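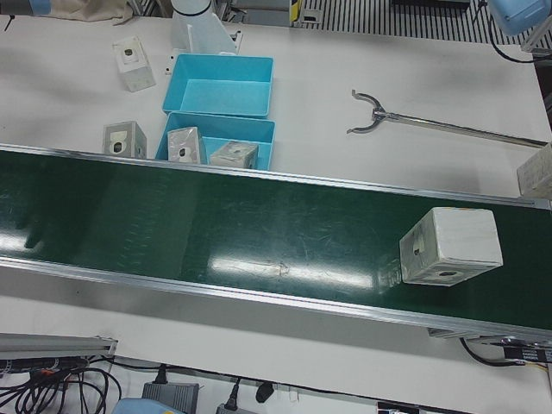 White box on a green conveyor belt

Call for guest writers: four new voices for Jeltow

Jeltow is a blog about dark and old-fashioned style in ordinary homes. We write about black clothes that survive the washing machine, mourning jewellery, moths, curtains, second-hand lace, and sometimes about a cemetery that we liked very much. There are now 254 posts in the archive and 2,590 people receive our letter by email. Until last year I wrote everything alone. Then Yeshi Ambaye joined me, and the blog became better, so we would like to continue in this direction.

We are looking for 4 guest writers for the season that begins in February. Each writer will prepare three posts, one per month, on a subject which we choose together.

Who can apply

You do not need to have a blog of your own, and you do not need to dress in black. It is enough that you know one thing well and like to explain it. Last season Abenezer Tilahun wrote about repairing old umbrellas, and his second post has 181 comments, more than anything I have ever published. Ryota Amano wrote about keeping a very small moss garden in a flat without a balcony.

English is not my first language, as you have surely noticed, and it does not have to be yours. Yeshi corrects all texts, mine also. You must be 18 or older.

What we ask from you

Three posts of the length that the subject needs. Your own photographs or drawings, or none – we can find something. Please answer the comments under your post during the first week, at least the friendly ones. We do not publish posts which make fun of other bloggers, their clothes or their photographs. I left two forums for this reason and I do not wish to read it at home.

What you receive

The blog is small and has no advertising, so the payment is also small. We pay a fixed fee for each post, and we will tell you the sum in our first letter, before you agree to anything. The text stays yours. You may put it on your own page one month after we publish it. We also link to your blog or shop in the side column for the whole season.

How to apply

Write to Meron Tsegaye through the contact page, with the word "Duswood" in the subject line (it is the name of our guest series, and her mail filter looks for it). Tell us in a few sentences who you are and what you would like to write about. Add one piece of writing, published or not. A long comment which you once left somewhere is also fine.

Applications are open until the end of January. We read all of them and everybody receives an answer, but please give us two weeks. If you wrote to us last season and it did not fit, you are welcome to try again with another subject.

Asnakech Sisay
for Jeltow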